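Notebook entry, bench 4, cable and charger set
Date: 13/03/2025
Entered by: Fatemeh Sadeghi
Project: Ilura

The purpose of today's entry is to record the state of the cable and charger set and to settle how its parts are to be named in the Ilura inventory. The stock sheet lists the whole set under a single line, item 118, which has caused repeated confusion at handover. Colleagues at Wimotport have asked for separate lines before the June review.

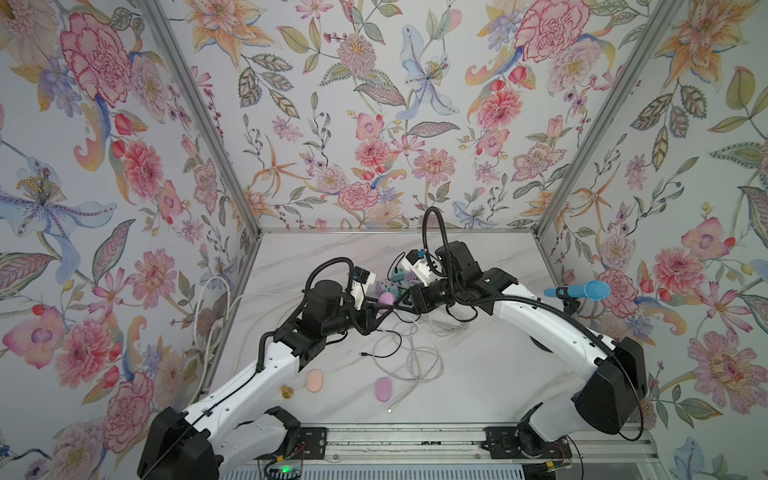
The single line is therefore withdrawn. Power strips, plug adapters, USB chargers and loose cables will each be entered separately, by type and then by color. Sponges and other small items kept on the same bench belong to the household list and should not be copied across.

Color names require some care. The old sheet uses "green" for both mint and teal, and two readers of that sheet will not pick the same part. The words to be used from now on are mint, teal, lavender, light blue and pale pink. Where a part is hard to place, the entry should say so and be left open for Hashemi to decide.
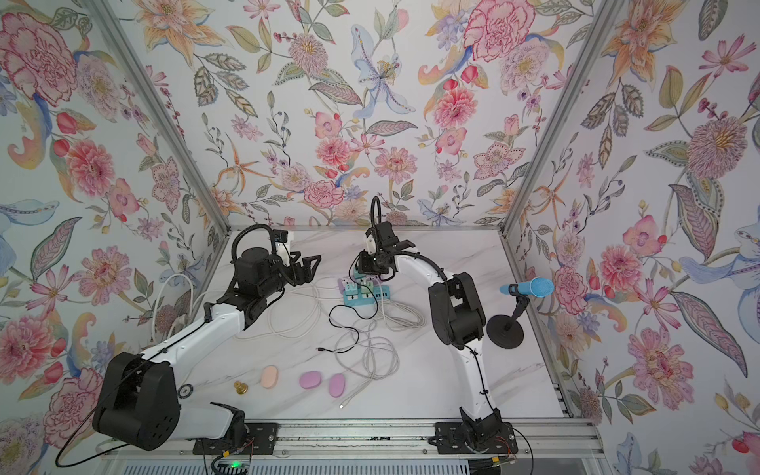 Cables remain the slowest part of the work. Untangling was allowed 15 minutes in the plan, and I propose to double that allowance. Each cable should be followed by hand from one connector to the other before a label is attached, and the connector type written at both ends. Thin black cables are to be labeled first. White cables are to be coiled singly and tied with Rollura straps, never bundled together.
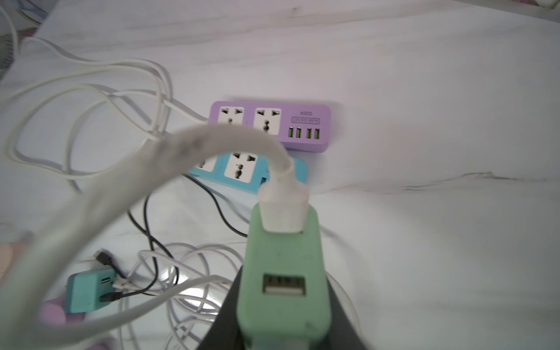 Mint-green USB charger with white cable plugged in; lavender strip behind, label "S204 / 4USB SOCKET".

The printed label is to be copied into the inventory exactly as it reads on the part.

Open points: strap order to be placed under budget line 3,135; label size to be agreed with Wimotport; old sheet to be marked as replaced.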